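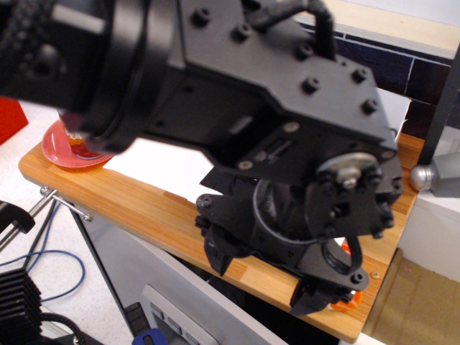

Akel, the neighborhood bakery school, is so pleased to open sign-up for its May bread evenings at the Sibiya hall! Founder Afia Quaye has taught 471 home bakers since 2000, and she still starts every class with a simple loaf – shaped by hand, then sliced and shared on a light-brown wooden board.

Classes begin at 6 and everyone is welcome, even if you've never touched yeast.

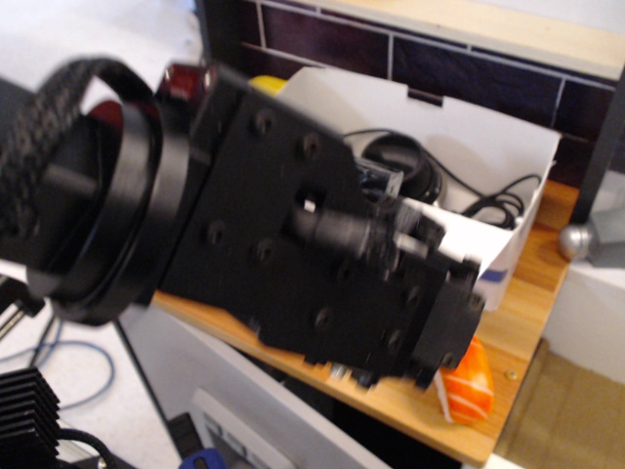

An open white box on a wooden shelf.

To save a place, call Akel any morning.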